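Filed under: Home Truths / Readers' Money

Your bed is not a wellness device

Three of you forwarded me the same email last month, the one from Kallano offering to "reset your nights" for the price of a subscription. I read the whole thing, including the part in grey at the bottom. I have also now read the rival leaflet from Asness that came through most of the letterboxes in Stisthorpe, and I'd like my afternoon back.

What both firms are selling is the idea that a bedroom is a kind of clinic. You go in tired, the equipment does something to you, and you come out fixed. Kallano wants to do it with an app and a pad under the sheet. Asness wants to do it with a mattress that costs £1,946 in the double and which, I am told, has "zones". I asked what the zones were. The answer was that they were different from each other.

I don't doubt that a bad mattress makes for a bad night. Mine had a dip in it for years and I slept like someone lying in a ditch. When I replaced it I slept better, and I'd have slept better on almost anything flat. That is a long way from what the leaflet claims, which is that the right surface will improve your memory, your skin and your marriage.
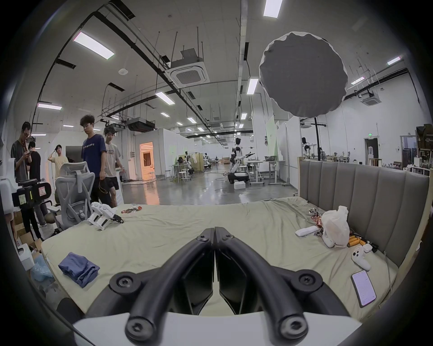 The number Kallano leans on is 36. Their users, they say, gain 36 extra minutes of sleep a night. Gain compared with what? I wrote and asked. Compared with the user's own first week, came the reply, as measured by the pad. So people who have just bought a sleep gadget, probably at a low point, probably lying awake wondering whether the gadget thinks they're asleep, are compared with the same people once they've stopped worrying about it. And the thing doing the measuring is the thing being sold. I'd want a lot more than that before I handed over my card details.

I asked as well how many people were in the group. There was a pause of several days. Then I was sent a link to the page I'd got the number from.

Frauke Dreßler, who ran the sleep clinic desk at her old hospital before she moved up here, was kinder about it than I was. Her view is that most people who think they sleep terribly sleep moderately, and that watching a score every morning tends to make them more anxious. She had patients who arrived with printed charts from three different gadgets, none of which agreed. "I used to ask them how they felt after lunch," she told me. "They often hadn't thought about it. They'd only looked at the chart."

She doesn't tell people to throw the things away. She suggests putting the phone face down in another room for a fortnight and seeing whether anything gets worse. I tried it. I missed the alarm twice and otherwise noticed no difference, though I'm a poor test subject as I go to bed at ten and read the same page over and over until I give up.

The trouble with the "sanctuary"

The other half of the Asness leaflet is about the room. Nothing on the bed but bedding, nothing plugged in, no food, no telly, no ironing waiting to be put away. A picture shows a woman in linen looking at a single branch in a vase.

Well, good for her. In most houses I know the bed is the largest flat surface anyone owns. It's where you sort the washing, wrap the presents, pack the case and sit with the door shut when people are round. Plenty of people in rented rooms have nowhere else to sit at all. Telling them that their sleep problem is that they ate crisps on the duvet is a bit rich coming from a firm that wants nearly two thousand pounds off them.

There is some sense buried in it. If you lie awake for hours in the same spot where you also do your emails, it may well help to do your emails somewhere else. Frauke says the same, with the warning that it's advice for people with real trouble dropping off, and has been stretched until it covers everyone. If you sleep soundly in a room full of junk, you have junk, and you can deal with it or not as you please.

I'd also question how much of the sanctuary talk is there to sell you drawers. Turn the leaflet over and you'll find the Nolte range: an under-bed box, a bedside box, a box for the end of the bed. Buy two and the delivery is free.
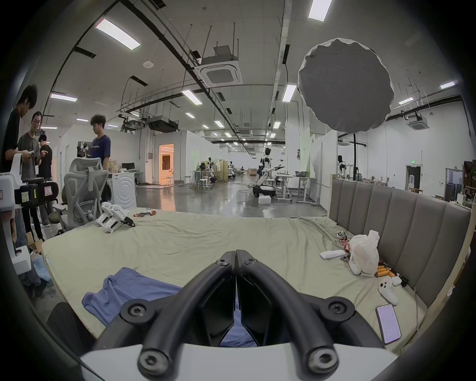
About that free trial

Both offers come with a trial, and this is the part I'd ask you to read slowly.

Kallano: the trial is 22 days. It starts when the parcel leaves them and not when it reaches you. To cancel you have to go through the app, and the button is under "Membership", then "Pause", then a line of small type. One reader here rang them and was told they don't do cancellations by phone.

Asness: the trial is longer, but you must keep the mattress for the first month before you can send it back, and it has to be "free of marks". There is a collection charge. Nowhere in the leaflet does it say how much, and when I rang I was told it depended on the postcode. I gave them mine. They said someone would call me, and I am still waiting.

If you do take one of them up, photograph the thing on the day it arrives, write the end date on the calendar, and cancel by email even if you've also pressed the button. Keep the email. Don't give them a debit card if you have any choice in the matter.

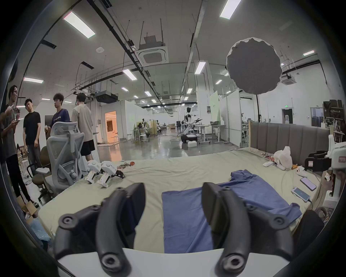

My own suggestions are dull and cost very little. Go to a shop and lie on the cheap ones as well as the dear ones, for longer than feels polite. Take your own pillow, as theirs will be better than yours and will flatter everything. Ask what the return charge is in pounds and don't leave until someone has written it down. If the room is too light, get thicker curtains - the market stall does lined ones and will shorten them while you wait.

And if you have slept badly for months, see your GP before you see a website. It might be your thyroid, your tablets or the thing you're not telling anyone about, and no pad under a sheet is going to pick that up.

Several of you have asked whether I'll be trying the weighted blankets next. I have one on order, paid for out of my own pocket, and I expect to be too hot.

Last updated: December

We use cookies to remember your reading settings and to count visits to this page. Carry on reading to accept, or change your choices in Settings.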